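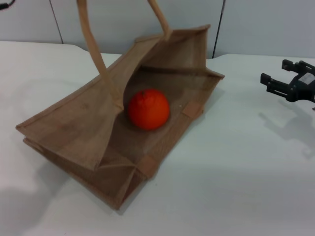 Can the Gevus two-finger gripper be ordered without the wrist camera?
The gripper and the camera carry separate part numbers, and either may be ordered alone. The mounting plate ships with the camera.

Gevus Two-Finger Gripper and Wrist Camera – Evaluation Kit

The kit is supplied by Akitz to laboratories and integrators that wish to compare end effectors before making a purchase. It contains 2 grippers, one wrist camera per gripper, a Menon controller and the cables required for a bench installation. The evaluation period begins on the day of delivery and may be extended once on written request.

Part number: 444
Rated service interval: 3,000 cycles
Controller: Menon, bench version
Finger pads: replaceable, sold in pairs
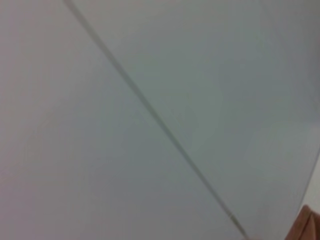
Focus on the wrist camera is fixed at the factory and cannot be adjusted by the customer. The setting favors objects held at the fingertips, and plain surfaces very close to the lens will lose detail. A pale gray surface at close range comes out soft and low in contrast, while a thin dark line running diagonally across it remains easy to follow. Customers who need fine surface detail should compare the Flevano camera, which accepts the same mounting plate and has a manual focus ring. The Flevano unit is longer and reduces clearance when the gripper reaches into bags or deep bins.

Akitz ran the kit for 1,921 cycles on soft goods and produce before releasing this page. Pad wear was recorded at each stop, and the log is included with the kit documents – customers may add their own results to the same form. 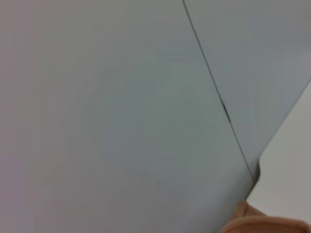

How often should the finger pads be replaced?
Pads should be changed at the rated service interval, or sooner if the surface has split or begun to lift. Replacement pads are listed under Accessories, and each pair comes with the screws needed to fit it.

Returns are accepted in the original case. Please disconnect the controller before removing the grippers.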